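3. Methods

3.1 Study area and collection rounds

The study covered the town of Dristhorpe and the outlying villages served by its single household waste site, which is run under contract by Gunn. Residents can bring small electrical goods to the site on any day it is open. They can also leave them at the curb on the one morning each month when a collection truck passes. Both routes feed the same storage shed, where goods are weighed, logged and sorted into four groups: large appliances, small appliances, screens, and computers with their accessories.

We were mainly interested in how long people keep electrical goods after they stop using them. Earlier work on this question has relied on mail surveys, in which people are asked to remember when a device was last switched on. Memory for this kind of event is poor, and people tend to forget things kept out of sight. We therefore combined household interviews with a check of the goods themselves, using the date of manufacture and, for computers, the last date recorded by the machine.

3.2 Households

Households were recruited by letter in August. Of those who replied, 73 met the conditions for taking part, which were that they had lived at the same address for at least five years and had at least one unused electrical item at home. Later, 49 of these agreed to a second visit. Those who dropped out did not differ from the rest in household size or type of housing, but they were younger on average, and we return to this point in Section 5.

Each visit lasted 60 minutes. The interviewer walked through the home with one adult member of the household and recorded every unused item, the room where it was kept, and the reason given for keeping it. Attics, basements and garages were included where the resident allowed it. Items were counted as unused if they had not been switched on in the past year. Spare chargers and loose cables were left out because in the pilot visits they took up more time than everything else combined.

3.3 Coding of reasons

Reasons for keeping an item were written down in the resident's own words and coded afterward. The first version of the coding scheme was drawn up by Jianguo Ding from the pilot interviews and had 7 categories: possible future use, possible repair, personal data, sentimental value, money value, not knowing where to take it, and no reason given. Two coders then worked through all of the answers separately. Where they disagreed, the answer was discussed and placed in one category. Answers that gave more than one reason were coded under the reason mentioned first.

Personal data proved hard to code. Many residents said they were keeping a computer "for the photos" and it was not clear whether they feared losing the photos or feared someone else seeing them. In the second visit we asked about this directly, and the two concerns were then recorded separately.

3.4 Treatment of desktop computers

Desktop computers received more attention than other goods. They are heavy for their size, they contain parts that can be resold one by one, and they are kept for longer than laptops in most published accounts. Residents who agreed to hand over a desktop computer signed a form that allowed us to read the date of last use and then required the drive to be erased. The rest of the machine passed into the ordinary reuse stream.
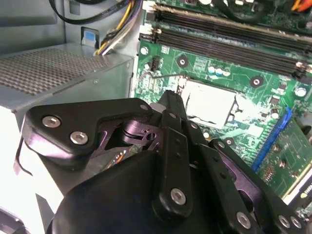

Figure 1. Interior of an open desktop computer, with the power supply unit at left and the motherboard at center and right.

For each desktop we recorded the type of case, whether it had been opened before, and which main parts were still present. Missing parts matter for the analysis in Section 4. A machine with its memory or drive removed has usually been judged by its owner to be finished with, whereas a complete machine may be kept as a spare. Residents were asked whether they had taken anything out themselves. If they could not remember, the entry was left blank.

Parts were graded on a simple scale of reusable, repairable and scrap. Grading followed the written guide used by Vundadard, a reuse charity that sells refurbished computers to schools and small clubs. The guide sets out a minimum age and condition for each kind of part. We made one change to it, which was to treat front-panel ports with bent contacts as repairable. Under the original wording they would have made the whole case scrap.
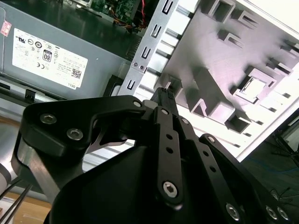
Ages were worked out in whole years from the date of manufacture to the date of the visit. Where the case had no readable label, we used the date of the newest main part inside it. This will make some machines appear younger than they are, because parts are often replaced during a computer's working life. We did not try to correct for this. The other choice, taking the oldest part, would have caused a larger error in the opposite direction for machines built at home from used parts.

3.5 Estimating storage time

Storage time was defined as the period between last use and the day the item left the home. For computers, the date of last use came from the machine whenever it could be started. For all other goods it came from the interview. Residents were given a sheet listing local events from past years, such as the flooding of the lower town and the closing of the Drondeo store, and were asked to place each item before or after these events. The method is slower than asking for a year, but it gave fewer blank answers in the pilot.

Items still in the home at the second visit have no end date and were treated as censored. We fitted a separate curve for each of the four groups of goods and compared them with a log-rank test. Household was included as a grouping term in the later models, as people who keep one old device are likely to keep several.
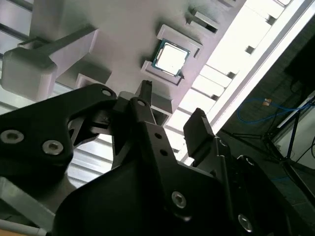

Processors and memory modules that had been stored outside a computer were listed as items in their own right. Most households had none, and the few that did tended to have a box of them, so the mean number per household is not a useful figure. We report medians throughout. Expansion cards were handled in the same way, except where the resident could say which computer a card had come from, in which case it was logged with that machine.

3.6 Limits of the method

The sample was drawn from people willing to let a stranger look through their closets. Homes with very large amounts of stored goods are probably missing from it. The visits also had an effect of their own, in that several residents took items to the site soon after the first interview and named the interview as the reason. These items were kept in the data set and marked, and the models in Section 4 were run both with and without them.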